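Home | Markets | Stocks to Watch | Columns | Archive | Contact

Coffee With an Analyst: Why One Small-Cap Watcher Isn't Selling Benddale
Posted September 2008 | By the Small Caps Desk

I'd been trying to get this analyst on the phone since March, and when we finally sat down it was over two very large coffees and a laptop with a dying battery. She covers small consumer companies for a research shop called Nallent, and she asked me to leave her name out because her firm gets fussy about interviews. Fine by me! I mostly wanted to talk about Benddale, the mattress and bedding company that half my readers seem to own and the other half seem to be betting against.

She has a Hold on it, which she admitted is the least exciting thing a person can have.

"People hear Hold and think I fell asleep," she told me. "I went back and forth on it for weeks. I had the downgrade note written. I still have it, it's in a folder."

So what stopped her? The debt, mostly, or the shape of it. Benddale owes $145 million, and the bears like to wave that number around as if the whole thing comes due next Tuesday. She pulled up the schedule and turned the laptop toward me (I had to tilt it to see past the glare). Only $30 million matures before the end of next year. The rest is spread out a good way past that.

"If you told me they had to refinance all of it this fall, I'd be out," she said. "I don't think anyone wants to be asking a bank for money this fall. But they don't have to ask for much."

I pushed her on sales, because that's where my mail has been getting angry. Same-store numbers have dropped for three quarters running, and management keeps using the word "traffic" like it's the weather. She laughed at that one.

"They do love traffic. Look, nobody is buying a new bed because they feel rich right now. They're buying one when the old one gives out. That's a smaller business, but it's a business." She thinks the company has too many stores, 276 at last count, and she'd like to see about 70 of them closed. She has said so on two conference calls and got a very polite non-answer both times.

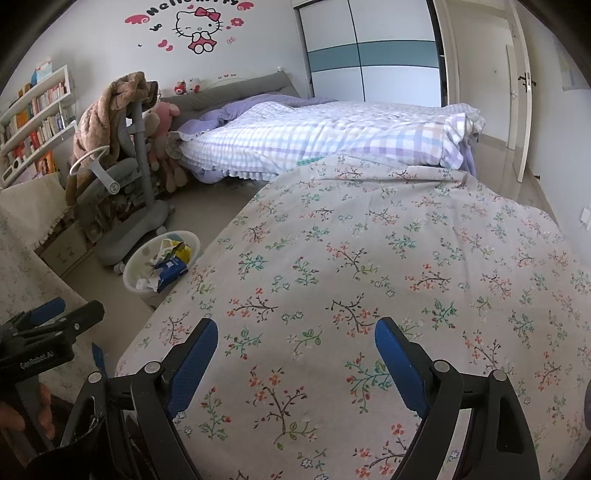
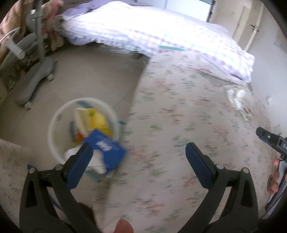

Does she think the dividend is safe? She expects Benddale to keep paying it through the winter and then cut it in half when the new budget comes out, and her model already has the lower payout in it.

That surprised me a little, given that a lot of the people who write to me own the stock only for the check. I asked if a cut would send them all running for the door at once. Probably, she said, for a week or so - and she'd rather see that week come and go than watch the company borrow to keep up appearances.

"A board that cuts early looks nervous. A board that cuts late looks broke. I'll take nervous."

We got onto Sivar next, the foam supplier, which I hadn't planned on. Sivar sells to Benddale and to most of Benddale's competitors, and it raised prices twice this year when oil was going through the roof. Oil has come down a lot since the summer. Foam hasn't. She thinks the supplier will have to give some of that back by spring, and that none of it is in the estimates other analysts are putting out.

"Everybody modeled the increase the day it was announced. I haven't seen one person model the other direction."

I also asked about the Lumbantobing fund, which built up a stake in Benddale over the summer and hasn't said a word in public about what it wants. She didn't want to guess. Then she guessed anyway. Her bet is a couple of board seats and a push on those store closings, maybe a sale of the headquarters building. She doesn't expect a bid for the whole company, not with lending the way it is, and she thinks anyone buying the shares on takeover talk is going to be waiting a long time.

By then the laptop had quit and we were down to her notebook, where she'd scribbled the things that would change her mind. A covenant problem would get her to Sell right away. A real closing plan with dates on it would probably get her to Buy, even with sales still sliding. She's looking hard at inventory in the next report too, which she says has been creeping up in a way she doesn't love.

I asked if she owned any herself. She can't, under Nallent's rules. I don't own any either, for what it's worth, though I did buy one of their pillows.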